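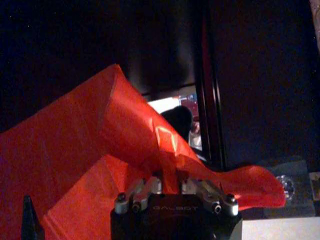 Red bag, thin glossy plastic, gathered at the neck.

Wed 10 March - sitting room, plastic bags and bottles

Continued with the bags on the carpet in front of the settee. Akihiko wants one rule for all of them, so I wrote down what we do until now. Red and blue stay separate. A bag is taken at the gathered part, never at a flat side, and the air is pressed out before folding. The thin ones from Prirkonent keep air in the corners and open again if you fold them too fast. I lost most of the morning to this.

Setsuko asked if we should weigh the bags or only list them. For now we list them by color. The box from Viklund takes up to 400 if they are folded flat, but I did not try it and I would not promise it to anyone.

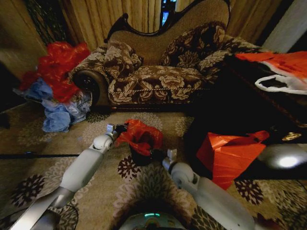 Do the red and blue bags go into the same box at the end?
They go into two boxes, red in the first one, and the label is put on the short side.

The bottles are the second part of the work. They get a red wrap at the neck only, so the shoulder stays easy to hold. Sayaka prefers tissue to ribbon - it is softer, but it tears at the fold. I have no strong opinion yet. Each bottle should stand before wrapping, and on this carpet one must check the base twice, the pile is not even near the settee.

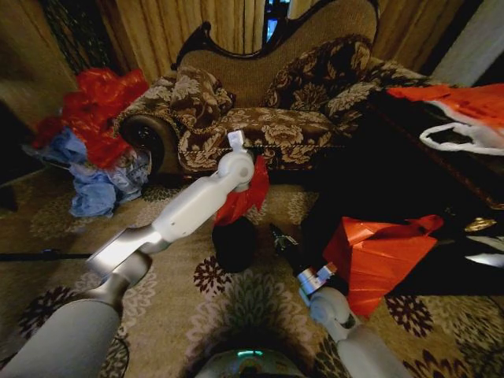
Two dark bottles on the carpet, one upright with red at the neck, one on its side.

To do: ask Hywel for the Trelter labels, order more tissue, move the cushions to the other chair before we start with the big bags.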